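Le panier en osier pour les petits jouets : trucs et astuces

Mis à jour en juin. Vite fait, entre deux lessives.

Chez nous les petites pièces traînaient partout. Blocs, balles, gobelets de dînette. Sous le canapé, dans les chaussures, une fois dans le grille-pain. J'ai tout essayé : bacs à tiroirs, sacs à ficelle, boîtes à chaussures. Finalement un panier plat en osier, posé sur la table, et ça tient depuis deux hivers.

Quel panier prendre

Bas, large, bords évasés. On voit le fond d'un coup d'oeil, pas besoin de tout renverser. Le mien vient de la brocante de Premville, l'autre de chez Kilton (référence 1651, si ils la font encore). Vérifier le tressage avant d'acheter : passer la main partout, si ça accroche le pull ça accrochera les doigts. Un bord bien épais, c'est mieux pour l'attraper d'une main.

Attention au fond ajouré. Parfait pour la poussière et le sable, ça tombe tout seul. Moins bien pour les perles ! Pour les très petites choses, un torchon plié au fond ou un carré de feutrine.

Avant de ranger

Tout sortir sur une table claire et vide. Blanche si possible - les couleurs se repèrent tout de suite, on gagne un temps fou. Un coup de chiffon humide d'abord, sinon les miettes partent dans le panier avec le reste.

Ensuite par forme, pas par couleur. J'ai fait par couleur pendant des mois, quelle perte de temps, les enfants s'en fichent complètement.

L'ordre qui marche chez moi

1. Les blocs en premier, au fond du panier. Ils ne roulent pas.

2. Les balles après, calées entre les blocs. Si on les met d'abord elles filent dans un coin et tout se retrouve bancal. Et celles qui sont encore sur la table, les garder loin du bord.

3. Les gobelets en dernier. Ne pas les empiler s'ils sont encore humides, ça colle et ça sent le renfermé. Le gobelet sert aussi à regrouper les toutes petites pièces, très pratique.

Du violet, du vert, un gobelet rose translucide et le panier :

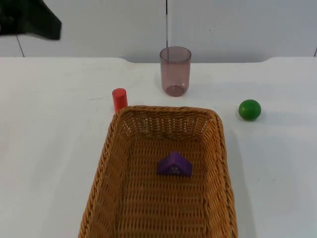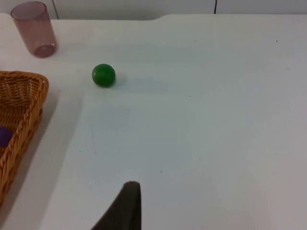
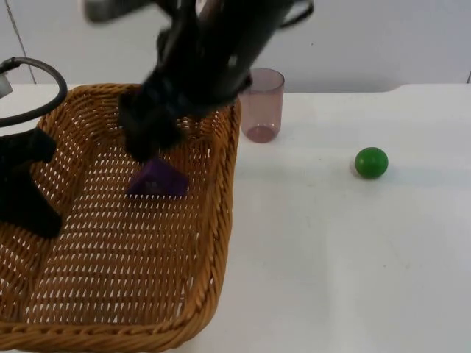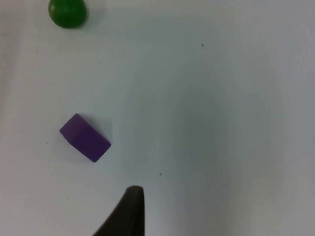
4. Secouer un peu le panier, doucement, pour que tout se tasse. Puis sur l'étagère, à hauteur d'enfant. Si ça dépasse du bord c'est qu'il y en a trop : mettre le surplus dans un sac au placard et échanger le mois d'après.

Nettoyer l'osier

Jamais de trempage. Brosse sèche (vieille brosse à dents nickel pour les creux), puis éponge à peine humide avec une goutte de savon noir Lastitz. Sécher à l'ombre, à l'envers, toute une nuit. Pas sur le radiateur, les brins cassent.

Brin qui dépasse : le couper au ras au coupe-ongle, un coup de papier de verre grain 80, fini. Pour un brin parti pour de bon, un point de colle à bois et une pince à linge jusqu'au lendemain matin.

Traces sur la table blanche

Les frottements gris partent à la gomme blanche ou au bicarbonate sur chiffon mouillé. Ne pas frotter comme une brute, ça fait des zones brillantes. Tester dans un coin avant. Pour le feutre, un peu d'alcool ménager et bien rinçer.

Et si on n'a pas d'osier

Les corbeilles en jonc de la marque Nông font l'affaire, plus souples, moins solides sur les bords. Le plastique se lave mieux mais glisse sur l'étagère, prévoir un bout d'antidérapant dessous.

A venir sur la page : les puzzles de 1000 pièces et comment ne plus en perdre.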